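Ticket 2497 - Gripper reports "object held" with nothing in it, and the other way around
Site: Lakcombe bench
Opened: 16 April 2020
Priority: 2
Status: open, again

The gripper on the Lakcombe arm has stopped being able to tell whether it is holding something. Big objects are fine. With small ones the status flag picks an answer it likes and sticks to it.

What happens: the fingers close, the controller says GRIP_OK, the arm sets off for the drop point, and the object stays behind on the table. Or the fingers close on the object properly, the controller says GRIP_EMPTY, and the arm opens up and drops it in protest. We have had 26 of these since the update in March. Before the update we had other problems, but not this one.

Setup is the stock Jidaleo driver, default force, default close speed. The threshold for "empty" is whatever the installer put there. I have not touched it. I know everyone says that.

Tried so far:
- Power cycled the gripper. No change.
- Power cycled everything. No change, but it took longer.
- Re-ran the finger zero with the jaws fully closed. Better for one morning, then back to normal, meaning bad.
- Swapped the cable to the gripper for the spare. Same fault.
- Checked the linkage screws by hand. None of them moved.

Wrist camera view from the small-part test is attached.
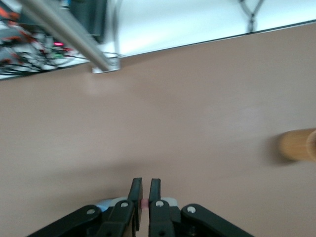

Attachment 1: small pink test piece between the finger pads, wrist camera.

My guess is that the piece is so small that "closed on it" and "closed on nothing" land on the same side of the threshold, and the update moved the threshold. I can't find it in the release notes, which say "improved grip detection."

Update: Lulbridge has the same gripper on the old driver and can't reproduce it with the same size of piece. Their suggestion was to use larger objects. Noted.

Update 2: rolled our driver back to the old version. Ran the test for 2 hours with no false GRIP_OK. One false GRIP_EMPTY, right at the end, I assume out of spite.

Asking support: where does the new driver keep the empty threshold, and can it be set per object? The Hodoroagă config tool shows the field, but it is grayed out. Until then we stay on the old driver and the arm runs at reduced speed with the guard closed - a part let go halfway to the drop point can travel farther than you'd think.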